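The washing has been ending up on the bedroom chair for most of the year, so in February I finally sorted out a proper spot for it. We have no laundry room in this flat, only a machine in a cupboard off the kitchen, and whatever comes out of it has to go somewhere.

The old hamper was a tall canvas one called a Lagman. It held plenty but it sagged, and you had to dig to the bottom for socks. One of the seams gave out after nine years and I put it out with the rubbish.

I wanted something low and rigid with holes in the sides, so damp towels could get some air. Derek Dobson at work swears by his wire one, but wire snags my jumpers. I ended up with a plastic basket in cream, with a brown woven rim. It was $19 at Prollberg.

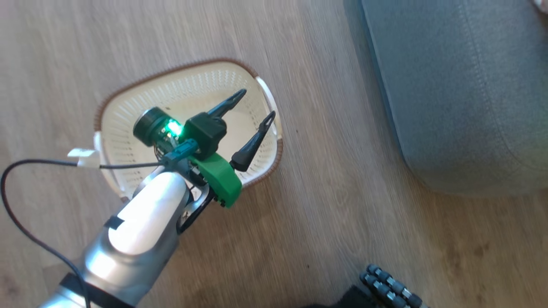 The new basket on the floorboards.

The colour is close enough to the walls that I don't notice it much. It wipes clean with a damp cloth, and I can carry it on one hip with the other hand free for the door. A full load of sheets is a squeeze – I do those separately now.

We're down to three loads a week. Darks go in first, then towels, then everything else. I still fold on the bed and I still leave the odd sock pile overnight, but the chair is clear and I've been sitting on it to put my shoes on.

Next job is the shelf above the machine, where the pegs and the spare powder live.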